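Bultier opens its simulated test bench to anyone choosing a gripper

Dunthorpe, June 17, 2025 – for immediate release

If you've ever bought a gripper from a catalogue and then spent a month finding out it doesn't suit the job, I think you'll like this one. I run the test bench at Bultier, I'm writing this release myself, and I'm very pleased to say that from today our gripper and controller comparison bench is open to outside users. You pick the hands, you pick the controller, and you run them through the same simulated home as everybody else.

We started on it in February with a fairly modest plan, to compare two controllers on one arm. Then a customer wanted to know about finger length, another wanted to know about camera height, and before long we had a proper two-armed robot working its way along a kitchen counter (sink, tap, cooking pot and all) and a list of requests as long as my arm. 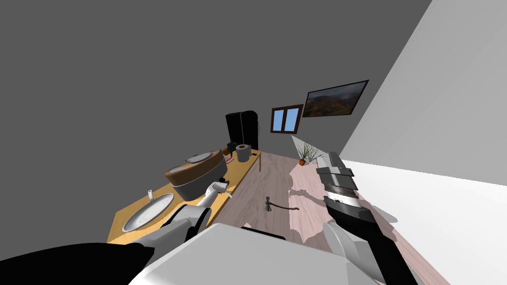

Both arms reaching into the kitchen in the Bultier simulated test bench. Render: Bultier

The bench works like this. You choose a task and a hardware set, and we run that set 400 times with small changes to where things are placed. Then we swap one part – only one! – and run the lot again. I'm quite strict about the single swap. In the early days we changed the fingers and the wrist camera in the same batch, got a lovely jump in the scores, and had no idea which of the two to thank for it. That batch went in the bin.

There are 34 tasks at launch. Some are the reaching and placing jobs you'd expect from any bench, and some are the fiddly ones our customers kept sending in, such as getting hold of flat cutlery, or taking one thing out of a group of things that are leaning on each other. Those crowded pick-ups are where I've learned the most. A wide palm can be a blessing when you're lifting something heavy and a real pain when you're trying to get down beside a book without knocking its neighbour, and you don't get a feel for that from a data sheet.
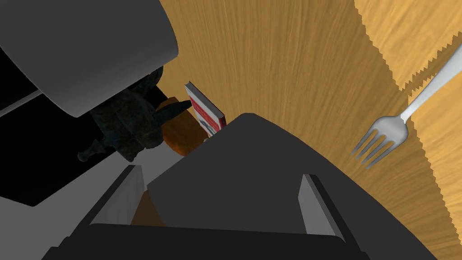
We've also been comparing two controllers through the whole set. One is our own standard position controller, which has been in the catalogue for years. The other is Tanard, our newer force-aware one, and I'll be fair to both. Tanard was gentler on first contact and did better on most of the tabletop tasks. It was also slower, and on long reaches across the counter the old controller beat it comfortably. If your robot spends its day moving big things over big gaps, I'd tell you to stay where you are and save your money.

Cameras were the surprise for me. I'd always been a wrist camera person, and I still am for the last bit of a grasp, but when the hand gets in close the palm and fingers can fill most of the view, and a second camera mounted higher up rescued a good many runs that would otherwise have gone wrong. We've written all of this up with the failures left in, and the full report comes with every account.

A word on what the bench can't do. It's a simulation, so contact and friction are our best model of the real thing and no more than that. We checked 700 of the simulated grasps against the same grasps on hardware in our Dunthorpe workshop, and the ranking of the grippers held up well, though the real ones dropped things more often. Please use the bench to narrow your choice down, then try the last couple of candidates on your own floor with your own objects.

The first outside user is Okoth, the home assistance firm, who have been on the bench as a trial customer this spring. They arrived with five possible grippers and left with two, and they've already asked for a drawer-opening task, so that's next on my list.

Each new account comes with 2,000 free runs, enough for five full batches, and there's no charge for looking through the published results. You can bring your own gripper model too, as long as it has sensible masses and joint limits (we do check!).

Accounts can be requested through the bench page on the Bultier website. Press enquiries, high-resolution renders and requests for a live demonstration should go to the Bultier press desk in Dunthorpe.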